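Notebook, July, second batch of the rye starter trials

Back at it, 7:40 a.m. and already too warm in here. I fed both jars last night before I left, and the Plona flour one had pushed its lid clean off by the time I got in (so much for my careful marks on the glass!). The Wogan jar was slower but smelled better, more like apples than nail polish. I'm keeping both for now, although Rosine Besnard thinks I should toss the Plona and stop being sentimental.

Mixed 3000 g of dough from the Wogan jar. Rosine wanted 300 g of starter in it, I wanted a bit more, and we went with hers – her loaves rise and mine have been doorstops lately. Water straight from the tap. It felt stickier than the first batch at the same stage, so I wet my hands and kept going instead of adding flour. Folded it at 9 and again at 10, then forgot the third fold completely because Nerys Mathias called about the oven stone from Nenutberg. It's still not shipped. She's going to try the Vatness people if we hear nothing by the end of the month.
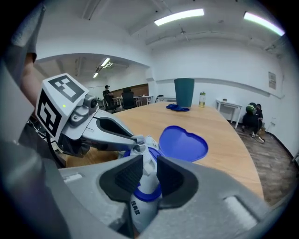 Bake, afternoon

Shaped 2 big loaves and put the rest in the small tins. Should have floured the baskets more, the left one stuck on one side and I had to peel it off with a scraper, swearing the whole time. Oven as hot as it goes, lid on for the first part, lid off after that.

Crumb on the big ones is tight near the bottom and nice up top. I blame the missing fold, Rosine blames the shaping. Flavor is the best so far though, really malty, and the crust sings when it cools! The small tins came out pale. Needs more than 12 extra minutes, I think, or a lower rack.

Next time: set a timer for fold three, rice flour in the baskets, and try the Plona jar in a half batch before Rosine gets to it. Also out of parchment.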